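Cliltenden Residential Services
Progress report to the Purves Fund
Automation in housekeeping work: second period
Prepared by Wilson Nina, project coordinator
Sunday, April 9, 2023

1. Purpose of this report

This report informs the Fund about the work done since October with the Rallura humanoid robot in our furnished guest apartments. It explains what the robot is doing now, what is changed in the working day of our housekeeping staff, and what we ask permission to change in the plan. The money table is sent separately, as you requested.

2. Work carried out

In the first period the robot practised only in the training apartment at Cliltenden. In this period it went also to the apartments which are between two guests. It works always together with one housekeeper, who starts the task from a tablet and can stop it at any moment. We recorded 2,223 attempts in total. An attempt is one object and one action, for example to lift a cushion from the floor or to fold a small cloth.

We have grouped the tasks in the same way as the housekeepers do it on their own list: sitting room, kitchen, bathroom. The bathroom is not started. The kitchen is limited to wiping and to cloths. The sitting room is the most advanced.
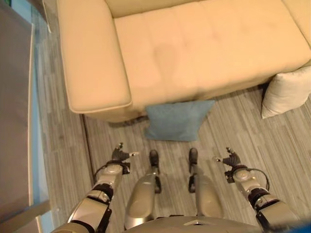

Sitting room work was chosen first by the housekeepers themselves. They told us that bending down is the part of the job that makes them tired before lunch, more than the carrying. For the robot the approach matters very much. With the blue-grey cushion lying flat against the base of the sofa, it has to stand with both feet on the planks in front and bring the two hands down from the sides. The off-white pillow leaning at the corner of the sofa is a different task, as one side of it is already raised, and we keep separate results for the two positions. The cream leather is also a concern for the staff, who must answer for any mark on it. We agreed with them that the fingers may not slide along the seat.

3. What is changed for the staff

Before the project, one housekeeper prepared an apartment alone. Now, on the days of the robot, she works beside it and does the bathroom while it is in the sitting room. Some of the staff like this arrangement. Others say that they must keep one ear on the machine and so they do not work in peace. I think both opinions are fair and I report them both.

We gave 89 hours of paid training in this period. The training is given by a technician from Jivel, and from this spring two of our own housekeepers help to give it. They receive a higher hourly rate for these hours. No post was reduced and no contract was shortened. This was a condition of the staff before we started, and we have kept it.

A weak point is the written instructions. They were made for engineers, and our staff have many first languages. We are rewriting them with short sentences.
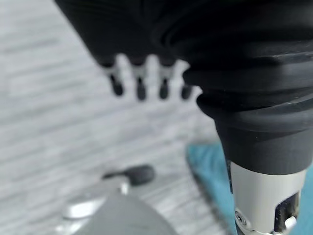
Daily checking of the hands is the new duty that took the most discussion. At first it was done by the technician only, and the robot stood still when he was absent. Now the housekeeper on duty does it before the first task. She looks at the fingertips, then at the ribbed black rubber above the wrist, where dust can stay in the folds, and last at the small screw in the metal part under it. If anything looks wrong she does not repair it. She writes it in the book and calls Jivel.

4. Difficulties

The time plan was too optimistic. We wanted to begin the bathroom in this period, but the preparation of the safety rules was longer than expected. Also the guests change their departure hour often, and then the robot cannot be brought in time.

5. Next period and request

We plan 400 further attempts in the kitchen and a first trial in the bathroom without water. We ask the Fund to allow that 100 hours from the technician budget are moved to staff training. The total amount of the grant stays the same. We would be grateful for an answer before the new rota is printed.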